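OK so I stayed up for the whole Herkville v Iltirgate match on Thursday and I have to talk about it. Thread, sorry to anyone who follows me for bread.

If you only saw the score, you saw Herkville 138 all out and probably figured it was a blowout. I thought so too at the halfway mark! I had my shoes on and my keys in my hand.

Start with the toss. Iltirgate won it and bowled, and the ball was moving all over the place for the first half hour. Le Roux went past the outside edge so often in his opening over that the keeper had his hands on his head before it was done.

Then Shewit Tsegaye came in at three and just... calmed everyone down. She left the wide ones alone, she ran hard, she told her partner off for watching the ball. Her innings was 28 and I'd put it up against any half century I've seen in this league.

The shot of the night was hers too. Back foot, square of the wicket, no follow-through to speak of, and it was at the rope before point had turned around. I rewound the stream twice and missed the next ball.

After she got out it went downhill fast. A run out (terrible call, both of them stuck in the middle like they'd forgotten something in the car), a leading edge, a top edge, and then the tail swinging at everything. All out with balls left over, which always stings.
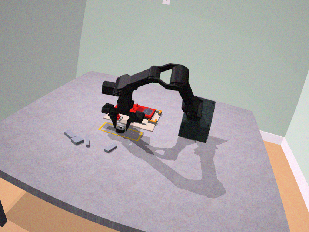

Aníbal Matos replied to the last one that 138 was a winning score on that pitch and I was being a baby about it, that anyone who had watched the warmup game there in February would know the ball stops on you once the lights come on.

And okay, Aníbal, yes. You called it. I'm leaving your reply up so you can point at it for the rest of the season.

Because the chase! Iltirgate got off to a flier, the openers were hitting on the up, and the guy on commentary was already talking about net run rate. Then the spinners came on and it was like someone had poured glue on the square.

Cikcombe bowled the over that turned it. I know people say he's too slow through the air and that good batters will sit back and wait for him. Well, they sat back, they waited, and it kept low and hit the stumps. Next ball, the new guy played for the turn and it went straight on. I yelled so loud the dog left the room.

No hat trick, but the hat trick ball was a beauty, it beat the bat and the stumps and the keeper and went for byes. Cricket!

I want to say something about the fielding as well, because Herkville used to be awful in the field and you could see the work. Two diving stops at cover in the same over. A relay throw from deep midwicket that came in flat over the bails. Even the drops were hard chances, running back with the ball over the shoulder.

So it comes down to the last over and Iltirgate need 16. That's gettable. One good swing and the bowler starts thinking. And sure enough, first ball, full toss, gone, straight over long on and into the parking lot. I sat down on the floor.

Then a dot. Then a single. Then another dot, a yorker he dug out right back to the bowler, and you could see the batter shaking his head at his partner — no run, stay there. Two off the next one after a fumble at long off, which took years off my life.

Seven needed off the last ball, so barring a no ball it was done, and everyone at the ground knew it, and they still put all the fielders back and spent what felt like a week doing it. He swung, he missed, the keeper threw the ball straight up in the air. Herkville by six!

Nearly 30 people in my group chat and every one of them had gone to bed. I was typing in capitals to an empty room.

Player of the match went to Cikcombe and I can't argue with two wickets in two balls. I'd have split it with Tsegaye though. Take her runs out and there's nothing to bowl at.

Next one is away, on a much flatter pitch with short boundaries on both sides, so I expect to be posting nonsense about dropping a spinner by tomorrow lunchtime. If anyone has a link to the full replay of the Cikcombe over please send it to me, the highlights cut out the ball before the first wicket and that's the one that set it up.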